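Gripper comparison at the Tatholm lab: first results with small packets

By Eetu Laaksonen, 22 January 2024

Many of you asked in August how we choose the fingers for the picking cell, so I want to tell a little about the comparison we are doing now. The question came from Dela Peña, who pack small flat goods and would like one arm to take them from a table and put them into bins. Flat goods are difficult for a parallel gripper. There is almost no height to hold, and the fingers must come very close to the surface without pushing into it.

We compare two sets of fingers on the Franka arm. The first is the Dulthorpe set, stiff and straight. The second is the Tarcombe set, which is softer and bends a little when it meets the table. The arm, the controller and the speed stay the same for both, and every set gets 200 attempts before we change anything.
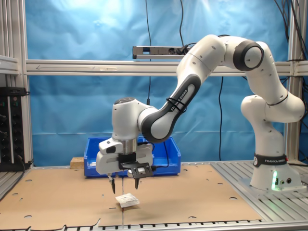
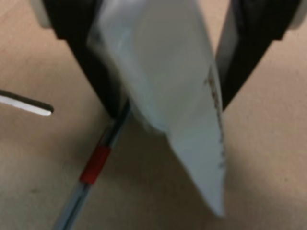

The Dulthorpe fingers managed 126 good picks. We call a pick good when the packet stays in the fingers until the arm is over the bin and then falls inside it. Most of the failures were of the same type: the fingers closed above the packet and took only air. When we lowered the closing height, the tips started to rub on the table, and the controller stopped the arm because of the contact force. We found a middle value in the end, but it took us almost a full working day, and I would not like to repeat this for every new product.

With the Tarcombe set we are still in the beginning, so I will not give a number yet. My impression is that it forgives more in height, but that it holds the packet less straight, and this can be a problem if the customer wants to read the label after the pick.

A few words on the cameras also. The view from the side is good for understanding a failure afterwards. For the decision when to close, the close view is more useful, although its picture is rather soft at this distance. We will try another lens with a focus nearer to 20 cm.

If your group has packets or sachets that you do not need, please bring them to me. Used ones are welcome too - only not with liquid inside.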